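4.2 Working rules for shared bench cells

The rules in this section were written for two-armed cells that handle small vessels and hand instruments on an open table. They sit underneath the site risk assessment and do not replace it. Earlier drafts were tried at Trelivora and at the Gurnora teaching laboratory, and the wording given here is the one in force at both sites from 1st March.

The first group of rules deals with what may be on the table. Only items named on the task sheet are allowed within reach of either arm. Sharp or pointed instruments are entered on the sheet one by one, with a resting position and a direction for the points. Glass is allowed where the task needs it, but the liquid must be one that can be wiped up without gloves or a fume hood. We had at first asked for plastic vessels throughout. Operators at Gurnora objected that grip settings learned on plastic did not carry over, and the rule was relaxed.

The second group deals with stopping. Each arm must have a stop control that can be reached without leaning across the other arm, and pressing either one must halt both. The Saragih controller did not do this as supplied – each stop acted on its own arm only – and the two circuits had to be joined before the cell could be used. The link is tested at the start of every shift and the result is written in the cell log, even when the cell is not going to be run.

The third group covers the space between the grippers, where most of our reported contacts took place. Of 125 logged sessions, 29 included at least one contact between an arm and something other than the item it was meant to hold. When both grippers work at one vessel, as in Figure 3, one arm is named as the holding arm on the task sheet and the other may not enter until the first has reported that it is still.
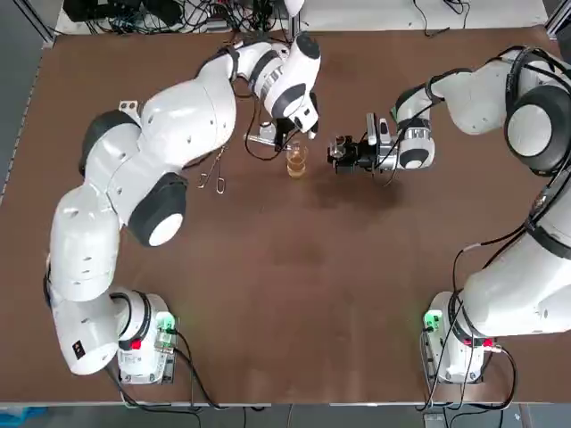 Figure 3. Two arms working at a small glass of amber liquid.

Speed in this shared space is limited to the lower of the two values set for the arms. Zadon's planning software applies the limit to the gripper alone, so the wrist and elbow have to be added by hand. Cables strapped to the links are treated as part of the arm when clearances are worked out, and any loose loop near the wrist is measured at its widest point. Straps are checked every 4,000 cycles, or in August when the cells are shut down for servicing, whichever comes first.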